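How to run a harvest supper in a village hall

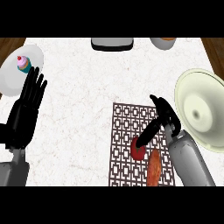

A cupcake with pink frosting and a cherry, on a white plate.

A harvest supper is one of the easier food events to put on. The menu can be simple, people expect to share tables, and most of what you need can be borrowed. The steps below are based on the supper held at Jukdale each autumn, which seats up to 200. They work just as well for a smaller hall if you cut the quantities down.

1. Fix the place and the time

Book the hall before anything else. September and October fill up early, so ask in February if you can. Check that your booking covers the whole afternoon as well as the evening. You will want to be in the kitchen by 1 pm for a 6.30 pm start, and you will need at least an hour and a half at the end for washing up.

Ask for the hall's seated limit in writing. It is often lower than the standing limit, and a band or a serving table will bring it down further. At Jukdale the standing limit is 341, but nobody could eat a meal in comfort with that many in the room.

2. Check the paperwork

If you plan to sell alcohol, find out whether the hall's licence covers you. If it does not, you will probably need a temporary event notice from the council. Apply well ahead of the deadline. Including a glass of cider in the ticket price still counts as selling it.

Ask the council about food rules too. A one-off supper is usually treated differently from a regular business, but you still have to serve safe food and tell people about allergens. Keep the packaging from every bought ingredient until the event is over.

3. Choose a menu that holds

Pick dishes that can sit in a warm oven for forty minutes without spoiling. Pies, casseroles, baked potatoes and braised red cabbage are all suitable. Avoid anything fried, and anything that has to be sliced at the last minute.

A menu that has worked well:

Leek and potato soup with bread
Sausage casserole, or bean and squash casserole
Baked potatoes and red cabbage
Apple crumble and custard
Cheese and chutney for the tables

Make the soup vegan and gluten-free from the start and you will only have one pot to look after. Make more of the bean casserole than you have orders for – people who asked for sausage often want a spoonful of it.

Roman is a good apple for the crumble if your local grower has it. It keeps its shape and needs little sugar. Otherwise use Bramleys and add a few eating apples for texture.

4. Work out quantities

For each person, allow:

250 ml of soup
2 sausages, or a ladle and a half of bean casserole
One medium potato
100 g of red cabbage, raw weight
150 g of apple, peeled and cored

Add a few spare portions for helpers, who will be hungry by 9 pm. One large catering urn makes enough tea for a hall of ordinary size, but it takes roughly an hour to boil from cold. Switch it on before the soup goes out.

5. Sell tickets by table

Sell tickets in advance only, and close sales ten days before. Ask for dietary needs on the booking form and not on the night. We use Zivo for bookings, which lets each group name its table and prints a list for the kitchen. A notebook and a cash tin will do the same job for a small supper.

Long tables are better than round ones if space is short. Leave enough room between the backs of the chairs for someone to walk through with a tray.

6. Set up the hall

Put the tables out first, then the chairs, then the cloths. Lining paper from a decorating shop makes a cheap tablecloth. Decorate with what is in season – squashes, apples, barley, hops, jars of dahlias. Keep everything below eye level so that people can talk across the table.

Set the drinks table at the opposite end from the kitchen hatch. If both are in the same corner the queues will run into each other.

7. Serve the meal

Take the soup to the tables and let people come up for the main course, one table at a time. With 13 tables this takes about twenty-five minutes. Start at a different end for pudding.

If you are having music, ask the band to play between courses and after pudding. Tronance, the ceilidh band we book most years, need a space four metres by two and a socket that is not shared with the urn.

8. Clear up

Have crates ready for borrowed plates and label each one with the owner's name. Scrape everything into one food waste bin before washing. Cooled casserole can go home in tubs the same night, but throw away any that has been left standing out in the hall.

Write down what ran out and what was left over, and keep the note with the booking form for next year.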